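# Renance Takau 466 Folding and Mending Table

The Takau 466 is a fixed-height work table for garment sorting, folding and light repair. It replaces the earlier Majali table in the Renance range. The top is one continuous white surface with no center joint, so heavy cloth can be turned or pulled across it without catching.

## Work surface

The top is 103 cm long and is supplied in white only. White was kept for inspection work: dark fabric separates clearly from the background at the edges, and stray threads are easy to find before a garment is folded. The finish is matte enough for use under an overhead lamp.
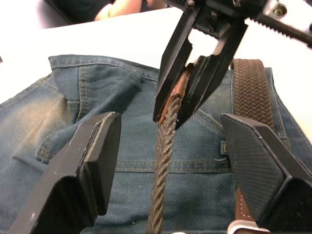
Denim is the reference fabric for the 466, chosen for its weight and for the thickness of its seams. A pair of jeans should be spread flat and the waistband smoothed before folding. Tan double stitching around a back pocket reads well at normal working distance, and so do pale, worn areas in indigo cloth that may need a patch. Belt loops tend to stand up from the fabric and should be pressed down by hand first - a raised loop leaves a ridge in the finished stack. The long seams can be used as guides for the first fold.

## Load and stability

Rated load is 600 N, evenly distributed. Do not stand or sit on the top. The frame has 2 leveling feet at the front; the rear feet are fixed. Check level after the table has been moved, and again after the first week of use on a soft floor.

The front edge is rounded. Clamps may be fitted to the front and side edges but should not be tightened over the corner joints. Use a pad under metal jaws.

## Cord and trim work

Drawcords, piping and short lengths of twisted rope can be prepared on the same surface. For rope, hold the work at both ends and keep light tension on it while the end is being finished. Slack rope unlays quickly once cut.
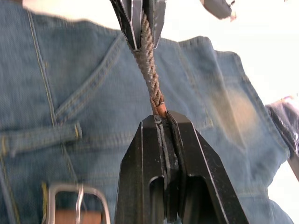
Tension should be steady and in line with the rope. If the strands begin to open, release the work, turn the free end in the direction of the lay and start again. Do not pull trim against an edge clamp - use the optional Fillolik rail, which bolts to the rear of the frame and spreads the force along its length.

## Cleaning

Wipe the top with a damp cloth and mild soap. Dye transfer from new denim should be removed the same day. Do not use abrasive pads, acetone or chlorine bleach. Steam irons must not be placed directly on the surface; use a folding mat.

## Ordering

- Takau 466 table, white top
- Fillolik rear rail, with bolts
- Replacement leveling foot, sold singly

Tables ship flat with the frame in a separate carton. Assembly takes about two hours and requires a hex key, included. The rail can be fitted later without removing the top. Majali rails do not fit the 466.

Page revised May 11, 2026.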